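DRURNPORT -- The Zullcombe Linen Library opens its second lending room on Saturday, and we could not be happier! More than 200 households already borrow bedding from us, and now anyone in Drurnport can do the same without crossing the river.

Borrowing works as it always has. Pick a set, sign the card, keep it for up to 6 weeks and bring it back washed. Guest sets, crib sets and extra-deep fitted sheets are all on the shelves, plus a whole wall of pillowcases (many of them sewn by our own members, in some wonderful prints).

The new room is at 5 Görtz Lane, next door to the Pistis bakery, and it has space for a long mending table -- something members have asked for since the very first winter. Bring a torn hem and a spool of thread and stay as long as you like. 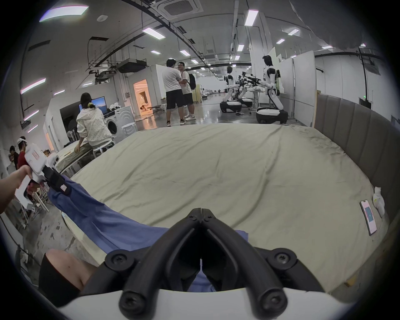 Sage green, with plenty of wrinkles.

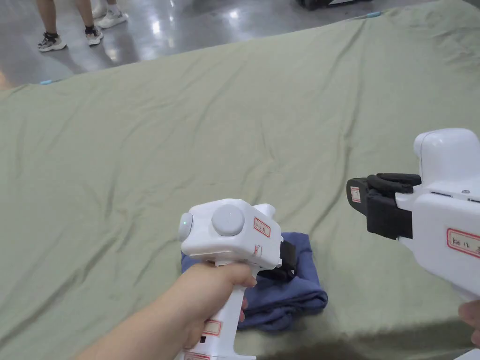 Do I have to iron a sheet before I return it?
There's no need to iron anything, just wash it, dry it fully and fold it so it fits in the bag it came in.

COMMENTS
marlowe_k: Finally one on our side of the river!!
dots-and-hems: Do you take donated flannel?
tern22: Got the crib set in July, so soft.

Contact: Zullcombe Linen Library, Drurnport | © Zullcombe Linen Library | Back to top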